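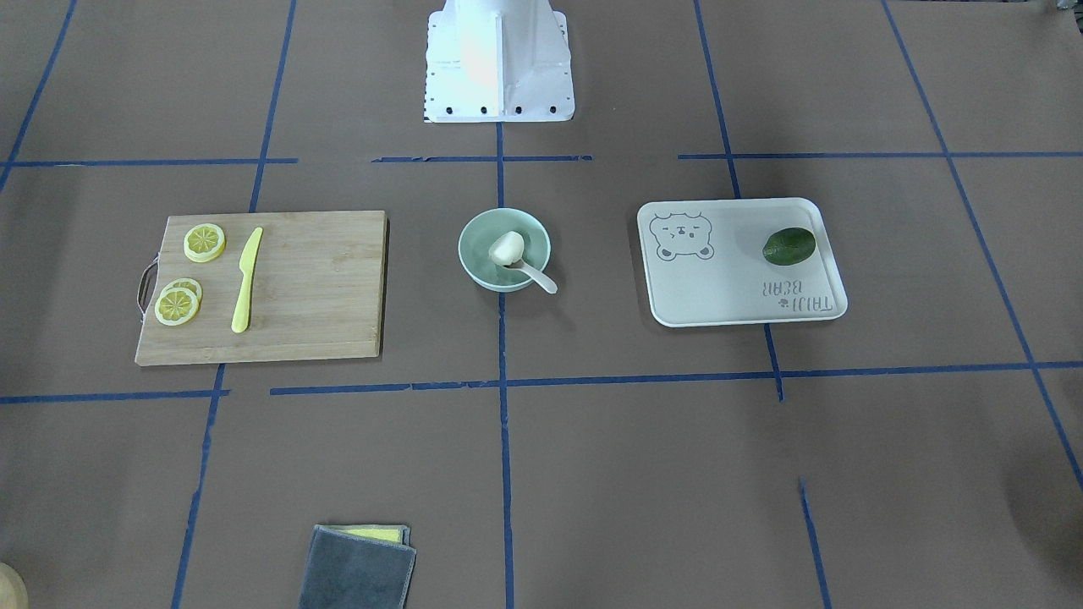

Sigrun Viklund told us at the spring gathering that she had stopped expecting anyone to ask her about the old ferry songs, and that she had very nearly thrown her mother's notebooks out when she moved house. We are so glad she didn't! The notebooks have shaped a good deal of what we have been doing since our last report to you, and I hope you will forgive me if this one runs on a little, as there is plenty to tell.

Skakley Song and Story Archive
Progress report to the Condov Fund, second period

What we set out to do

You may remember that the grant was for recording the songs, rhymes and work calls of the Skakley shore while there are still people who grew up with them, and for putting the recordings where families and schools can get at them. We promised you 30 recorded sessions by the end of the second period, and I am pleased to say we have held all of them, mostly in people's own kitchens, with the kettle on and quite often with a dog joining in.

Recording and listening

The archive now holds 541 separate items. Some are full songs with every verse in place, and some are a single line that a person remembered while putting their coat on to leave (those are often the ones I like best). Kjell Amundsen has been through every recording with headphones and a great deal of patience, noting the first line, the tune where it has a name, and who the singer learned it from. That last column has been slow to fill in, but it has shown us that a good many of the rowing songs came over from Ulora with the herring families, which we had guessed at but could never show.

The Viklund notebooks came to us in November. There are 4 of them, closely written, and the spelling changes from page to page according to mood. We have copied out the first two in full and hope to finish the rest over the winter. Sigrun has been very generous in reading the hard words aloud to us over the telephone.

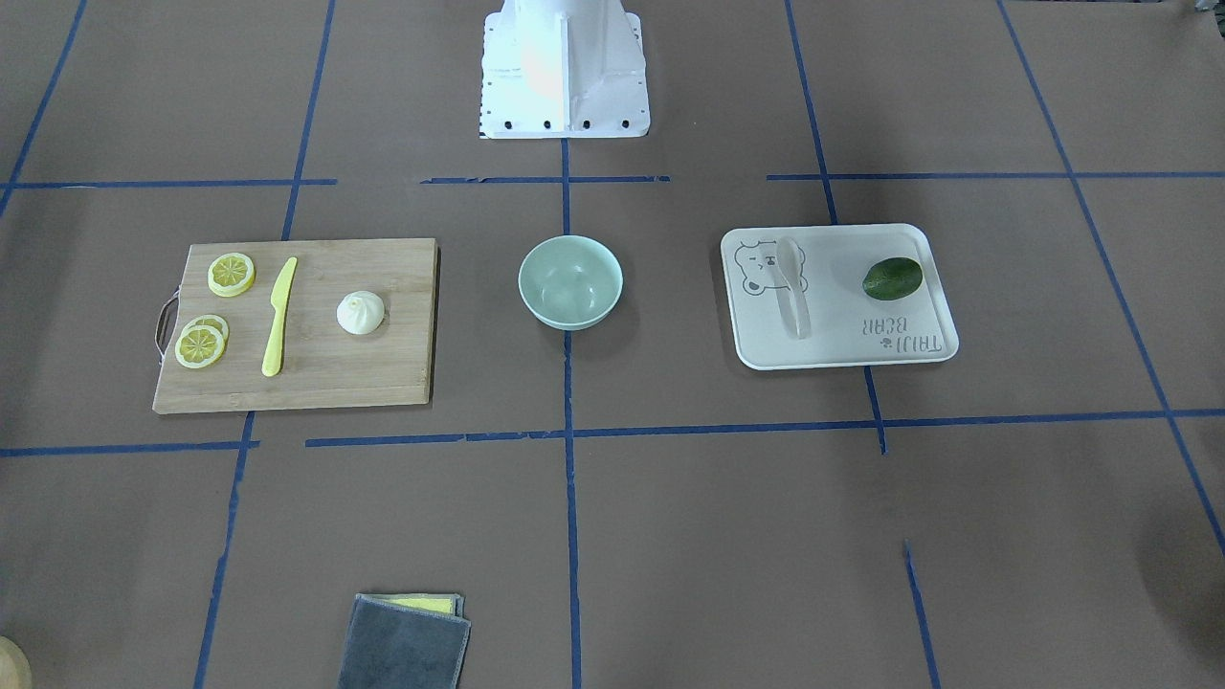

Singing evenings

These have grown well beyond what we planned. Over the period we had 932 attendances, counting everybody who signed the book at the door, and the hall at Skakley was so full for the harvest evening that we had to open the side room and leave the doors wide so that people could hear. Several families brought grandchildren, and the children's skipping rhymes turned into a regular slot before the tea.

What has been harder

The listening pages on the website are behind. We had hoped to open them in the summer, but writing to families for permission has taken far longer than I allowed for. Some of the singers recorded on the older Golestani tapes have died, and we have wanted to speak to their relatives properly and not hurry them into signing anything. Most have been delighted to hear from us. Two would like the recordings kept for family use only, and we have of course agreed.

The tapes themselves have also needed more care than expected, and a little of the travel money has gone on having them cleaned and copied. I wrote to you at the time and was grateful for your quick and kind reply.

The next few months

We shall finish the notebooks, open the first listening pages with the rowing songs, and begin work on the small printed songbook. Kjell is keen to include the tunes as well as the words, and is already trying them out on his long-suffering neighbours. I will send you a proof as soon as we have one, and there will be a seat kept for you at the spring evening if you can manage the journey.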